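The Green One

The overnight run stopped at episode 294, and the planner would not say why.

I was the only one on the second floor at Sondance that night. The job was to get Droltonel, our stacking planner, through 1,167 simulated episodes without a person touching it, and to hand the log to the Vovia people in the morning. Red on blue, green on red, start over. The arm had done well all evening. Then the episode counter quit moving and the log filled up with the same line.

waiting: target not confirmed

I let it print for a while. Usually a stuck planner either times out or does something dumb. This one had a timeout, and I had written it myself in August. When I looked, the timer was being reset every 2 seconds by the planner's own request for a new view.

I checked perception first. The detector was supposed to return three objects with a pose and a confidence for each. Red was fine. Blue was fine. Green came back with a pose that jumped all over the place, and a confidence that went up and down under the threshold and never crossed it. So I paused the simulator and opened the view from the gripper.

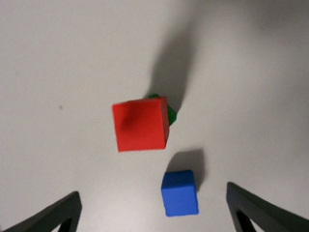

Episode 294, paused. Green is behind red.

I could find the green cube right away, but I knew it was there. I had written the file that put it there. The detector had a dark corner and a wedge of color to work with, and it was being asked where the middle of the thing was and which way it was turned.

The fix was easy. I had the true pose from the simulator. I could type it in, the planner would take it as confirmed, and the run would go on. There was a command for that. Bahrami, the lab we got the first version of the code from, had put it in for demos and left it there. I typed the command and did not press enter.

The log printed its line again. I read the planner's request more carefully, the part that comes after the message, which I never looked at because it was always the same. It was supposed to ask for a higher view. It was asking for a list of objects that could be moved out of the way.

There was no service that answered that question. I hadn't written one. I searched the code and found the call in an old branch of the planner, with a comment over it that said "later." The branch ran only if every other choice had failed, and in all our testing we had never let it get that far. One of us had always typed the pose in.

I deleted my command. Then I wrote the service. It was forty lines and not pretty. It took the confident detections, checked which one sat between the camera and the doubtful one, and sent back its name. I connected it and took the simulator off pause.

The log said:

blocking: red
move: red, clear area left

The fingers opened a little and went forward over blue. They closed on red, lifted it, and set it down to the left. The next detection of green came in well over the threshold. The counter went to 295.

I wrote it up for the morning. Under "operator actions" the form wanted a number, and I thought about that one for a long time. I hadn't touched the arm or given it a pose. I put down 1, and in the space for comments I wrote, "Answered a question."

Then I got my coat. The counter was at 311 when I turned off the monitor.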